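GROSDEN BUILDING, SECOND FLOOR
STAFF KITCHEN AND DINING AREA
Periodic Safety and Hygiene Inspection: Checklist with Comments

Date of inspection: 2001-10-17
Previous inspection: August
Areas covered: kitchen, dish return, dining area, dry store, corridor to rear exit
Areas not covered: roof plant, elevator lobby, vending machines (Varma contract)

Ratings: S = satisfactory. C = satisfactory with comment. A = action required. N/A = not applicable.
Items rated A are repeated in the action list at the end of this form.

SECTION 1. ACCESS AND EXITS

1.1 Rear exit door opens fully and without a key: S
1.2 Exit route clear of storage: A
Two folded tables and a stack of chairs stood against the corridor wall between the dry store and the rear exit. The remaining width is less than the posted minimum. The same item was recorded in August and closed. It is reopened under its old number.
1.3 Exit signs lit: S
1.4 Emergency lighting, push-button test: C
All units came on. The unit over the dish return was noticeably dimmer than the others. Replace the battery at the next service.
1.5 Floor surface in corridor: S

SECTION 2. FIRE EQUIPMENT

2.1 Extinguishers in place and on hooks: S
2.2 Pins and seals intact: S
2.3 Gauges in the green: S
2.4 Service tags current: C
The tag on the kitchen unit is current but the ink has run and the month can be read only with difficulty. Ask Trokovov to issue a new tag. No need to repeat the service.
2.5 Fire blanket within reach of the range: A
The blanket is mounted behind the range, so a person would have to reach over the burners to get it. Move it to the side wall by the door, at shoulder height. The old holes should be filled and painted over, as grease collects in them.
2.6 Hood filters: C
Light film on the two filters nearest the fryer. Cleaning interval is adequate at present use. If the fryer goes back to daily service, shorten the interval.

SECTION 3. ELECTRICAL

3.1 Outlets near sinks are GFCI protected: S
Tested with the button and with a plug-in tester.
3.2 Cords and plugs: A
The cord on the countertop toaster is flattened where it passes behind the shelf bracket. Removed from use during the inspection and tagged. Do not tape and return.
3.3 Panel door closes and latches: S
3.4 Panel directory legible: C
Breakers for the old steam table are still listed as in use. Correct the card.
3.5 Extension cords in permanent use: S
None found in the kitchen. The one in the dining area noted in August has been replaced by a fixed outlet.

SECTION 4. COLD AND DRY STORAGE

4.1 Walk-in cooler temperature within limits: S
4.2 Thermometer present in each unit: A
Missing from the reach-in cooler. The built-in display is not accepted as the only reading.
4.3 Temperature log kept: C
Entries are complete for mornings. Afternoon entries are missing for several days and on two sheets appear to have been filled in with the same pen at one time. The log is of use only if it is written when the reading is taken.
4.4 Raw items stored below ready-to-eat items: S
4.5 Goods off the floor: S
4.6 Shelf load: C
The upper shelf in the dry store is marked 300 lb. No overload seen. Canned goods should still be moved to the lower shelves so that they can be lifted from waist height.
4.7 Walk-in door opens from inside: S

SECTION 5. DISHWASHING AND TABLEWARE

5.1 Wash and rinse gauges working: S
5.2 Sanitizer test strips available and in date: A
Strips on hand were out of date. A new pack was ordered from Brurkent on the day.
5.3 Rinse arms clear: C
A few nozzles in the lower arm were partly blocked with scale. Cleared by kitchen staff with a soft wire. Descale at the interval given in the machine manual and enter it in the log, which at present has no column for it.
5.4 Tableware free of visible soil: A
Each piece is to be looked at under good light on the eating side before stacking. Dried starch and egg hold to the glaze through a normal cycle if plates are not scraped first. A plate with any visible residue goes back to the soak sink and then through a full cycle. Wiping with a towel is not accepted as a correction.

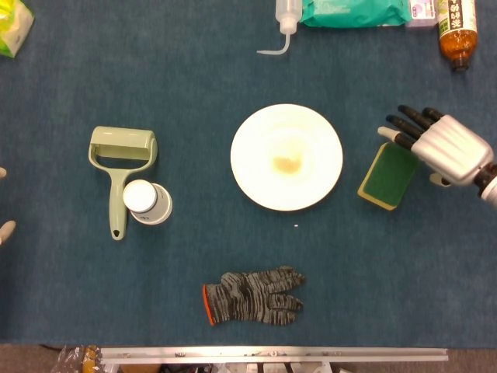

Fig. 1. White plate with yellowish-brown residue just below the middle. Reject and rewash.

5.5 Chips and cracks: C
Several side dishes had chips on the foot. These do not touch food but will scratch the piece below in a stack. Discard as found.
5.6 Air drying: S
5.7 Clean stacks covered or inverted: C
Cups were inverted. Plates at the top of each stack were uncovered on the side facing the dish return. Turn the top plate over or fit a cover.
5.8 Cutlery stored handles up: S

SECTION 6. HAND WASHING AND CHEMICALS

6.1 Hand sink free and used for hands only: A
A colander was draining in the hand sink. Removed. Put up the standard sign.
6.2 Soap and paper towels stocked: S
6.3 Hot water at hand sink: C
98 degrees F after the tap had run for 20 seconds. Acceptable, but slow. Check the mixing valve.
6.4 Chemicals stored apart from food: S
6.5 Spray bottles labeled: A
One clear bottle under the prep sink had no label. Contents could not be confirmed and were disposed of.
6.6 Data sheets available: S
Binder is on the shelf by the office door. The sheet for the new floor cleaner is filed under the maker's name and not the product name. Add a cross-reference page.

SECTION 7. DINING AREA

7.1 Tables stable: C
One table by the window rocks. Adjust the foot.
7.2 Occupancy sign posted: S
Sign reads 50. Seating laid out agrees with the sign.
7.3 Floor mats flat: S
7.4 Waste bins lidded: S

ACTION LIST

1.2 Clear corridor. Immediate.
2.5 Move fire blanket. Before next inspection.
3.2 Replace or scrap toaster. Remains out of use until then.
4.2 Fit thermometer in reach-in cooler. Immediate.
5.2 Confirm receipt of test strips. Send copy of packing slip.
5.4 Scrape, soak and light check to be added to the dish return procedure.
6.1 Sign at hand sink.
6.5 Label all spray bottles. Immediate.

Items marked Immediate are to be reported closed in writing to the building office. All others will be looked at on the next visit. Keep this form in the inspection binder with the August sheet behind it.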